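How to Proof Enriched Dough in a Cool Kitchen

By Leokadia Adamczyk
2021-02-02
20 shares | 5 comments

Enriched dough contains milk, butter, sugar or eggs, and all of them except the milk slow the yeast. In a warm kitchen the delay is easy to live with. In a cool one the first rise can stall, and the usual response, adding more yeast, gives a coarse crumb and a beery smell. It is better to control the temperature of the dough itself.

The method below is written for a plain milk dough shaped as a ring. It also suits rolls and braided loaves.

1. Set a target temperature

Aim for a dough temperature of 76°F at the end of mixing. Flour, bowl and room are fixed for practical purposes, so the milk is the only part you adjust. Multiply the target by three, then subtract the flour temperature, the room temperature and an allowance for friction. For hand kneading the allowance is 5 degrees. For a stand mixer it is 20. The result is the milk temperature.

In a kitchen at 64°F with flour at the same temperature, hand kneading gives 228 minus 64, minus 64, minus 5, or 95°F.

2. Warm the milk

Heat the milk in a small pan over low heat and check it with a probe thermometer. Do not go by feel. Yeast is damaged well below the boiling point, and milk at the edge of the pan is hotter than milk in the middle – stir before each reading.

Older recipes call for scalding the milk first. If you do this, let it cool to the calculated figure before it meets the yeast, and replace any volume lost to steam.

3. Mix, then add the butter

Combine flour, milk, yeast, sugar and salt. Knead for 10 minutes, then work in the butter a piece at a time. The butter should be soft but not melted. Take the dough temperature at the center when the last piece has gone in and write it down.

4. Hold the temperature

An oven with only the light on is the simplest proofing box. Put a thermometer on the rack and check it before the dough goes in, as some bulbs push the space well past 85°F. A picnic cooler with a jar of hot water also works. Change the water when the reading drops by 5 degrees.

5. Shape and bake

Divide the dough, form it into a ring and seal the seam underneath. Proof again until a fingertip dent fills back slowly. Bake on the middle rack and cool on wire.
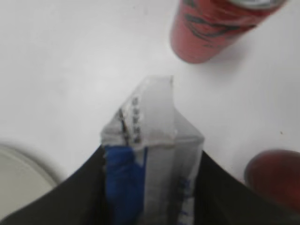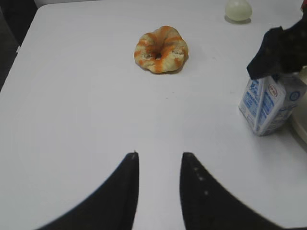

Drink carton and ring bread.

6. Correct a slow rise

If the dough has not grown visibly after an hour, take its temperature again. Below 70°F, move it somewhere warmer and wait. Do not knead in more yeast. At 76°F or higher with no growth, the yeast is probably dead and the batch should be started over.

Dough that has risen too far can be pressed flat, reshaped and proofed a second time – the flavor will be slightly sharper.

5 comments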